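We use cookies to keep you signed in and to see which threads get read. Accept / Manage

How many demonstrations before a two-arm policy stops being a toy?

Posted by Wernine, August 19, 2021
2 min read

I've been asked to sign off on a teleoperation budget and I don't believe the number in it. The plan is 2,000 episodes of one family of tabletop tasks: fruit into a basket, fruit out of a basket, basket picked up with both hands and put on a shelf. Same table, same wall, same basket every time. The operators are good and the logs are clean, so I have no complaint there.

My complaint is that 2,000 copies of one situation look to me like one situation. We have 70 episodes now and I've watched all of them. By the end I could guess where the hands would go before they moved.

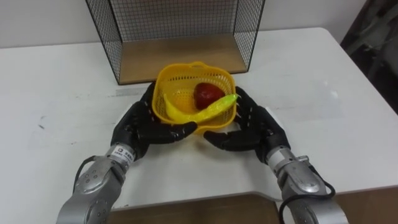
The vendor's answer is that volume takes care of it. I've heard that before about other software and paid for it. Is there a cheaper way to find out whether more episodes will help, or do I have to buy the lot and see?

Sasaki

Don't buy the lot. Train on half of your 70, then on all of them, and run each policy on the same set of start positions, including some that aren't in the data. If doubling makes no difference on the unfamiliar ones, another pile recorded the same way probably won't either. It's a crude test on so few episodes and I wouldn't publish it, but it costs you a couple of afternoons.

Also split the tasks when you score. Picking up one apple and lifting a basket with both hands are different problems, and an average over the two will hide whichever one is failing. Look hard at the two-handed lift. If one hand arrives late the basket tips, and a lot of operators fix that by eye without knowing they do it.

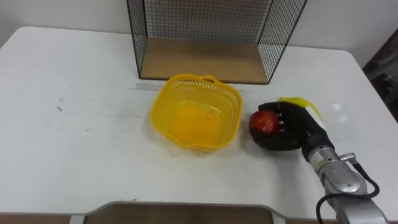 Should failed attempts be thrown out?

Keep them, but label them. A missed grasp followed by a recovery is often worth more than another clean one, provided the recovery is in the same episode. What I would drop is anything where the operator stopped and sat there thinking, or at least trim the pause. Otherwise the policy may learn to pause too.

Civus

just get more data, it always works. we did way more than that on the Riten setup and it was fine

Sasaki

Fine on what? If you tested on the table you trained on, that's the very thing being asked about.

Wernine

Thanks, Sasaki. I'll run the split before I sign anything. I've asked for the next 22 episodes to be done with the basket somewhere else on the table and a different operator, and was told it would "complicate the schedule." I'm going to insist.

Get new threads by email once a week. Enter your address to subscribe.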